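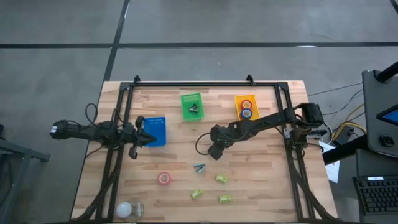
Chapter 5
Work Surfaces and Storage in Small Workplaces

Learning objectives

After studying this chapter, students should be able to explain how the height and depth of a work surface affect the person using it; distinguish between primary and secondary reach; prepare a simple storage plan for a room shared by several workers; and identify the records a supervisor should keep when a layout is changed.

Key terms: primary reach, secondary reach, clearance, point of use, storage plan, layout record

Introduction

Chapter 4 dealt with the building as a whole: its entrances, its lighting, and the routes by which people and goods move through it. The present chapter turns to the smaller area in which a single task is carried out. A worker may spend most of a shift within a few steps of one table or bench, and decisions made about that area are felt many times each day.

The design of work surfaces is often left until the end of a project, after the walls have been painted and the budget largely spent. Furniture is then bought from a catalog to fill the space that remains. The results are familiar to anyone who has inspected small workplaces. Tables stand too low for standing work and too high for seated work, shelves are placed behind doors, and the materials used most often are kept in the least convenient cupboard.

Opening case: The Cirnach bindery

Cirnach is a small firm that repairs and rebinds library books. When its manager, Bayu Menon, moved the business to new premises in Grevis in July, the old benches were set out along the walls in the order in which they came off the truck. Glue and thread were stored at the far end of the room, and staff crossed the floor each time they began a new volume. The firm was then handling 300 volumes a month.

Menon asked the staff to write down, for 2 weeks, each occasion on which they left a bench and what they had gone to fetch. The written record was used to draw up a new layout. Thread, needles, and brushes were moved to trays at each bench. Cover cloth, which was needed less often, stayed in the central store. The paper cutter was given its own table with clearance on every side.

The case raises two questions that are taken up in the sections that follow. The first concerns which items belong at the point of use and which should be held in common. The second concerns who should take part in the decision. Section 5.1 begins with the measurement of reach for seated and standing workers.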